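Packing Cell Notebook, Nilsuwan site
Entry: Friday, May
Recorded by: Daranee Somboon

Purpose. To record the state of the mixed-item sorting trial and the changes to bench duties agreed with the day shift.

The trial remains in simulation. Raed Kassab completed 442 runs of the container task before noon, using the layout Thanakorn Chuensuk prepared for the Zostell contract. Grip width was left unchanged throughout. Runs in which the arm dropped the container are logged separately and have not yet been reviewed.
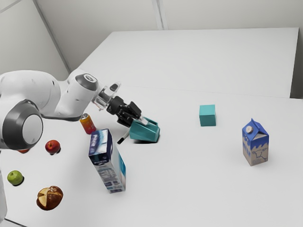

Simulated bench, container task: gripper closed on the teal container, with grocery items left standing on the table.

The position of the marker requires attention. It lies directly beneath the gripper, and Raed is to repeat the task with it moved clear of the container. The soda can and the tall carton are to stay as placed, as staff on the real line will not be asked to clear the bench before each cycle.

Effect on staff. Sorting at bench 3 currently occupies 2 people per shift. Under the revised plan, one person will remain at the bench to handle exceptions and the other will transfer to receiving. Brodie Mahuika has asked that the transfer rotate weekly. This was accepted. Chutima Srithong raised the matter of pay grade – exception handling is presently classed with general packing, and she considers the classification out of date. Referred to the site office; no reply at time of writing.

Bread and loose fruit continue to be packed by hand. No change is proposed until the Zotska grip settings have been tested on soft goods.

Outstanding:
Review of dropped-container runs (Raed)
Draft rotation sheet for bench 3 (Brodie)
Extend the run set to around 2000 (Thanakorn)

Recent entries
Conveyor timing, bench 2
Mosport label reader: fault log
Shift handover notes, receiving

Nilsuwan Packing Cell – internal use – Back to top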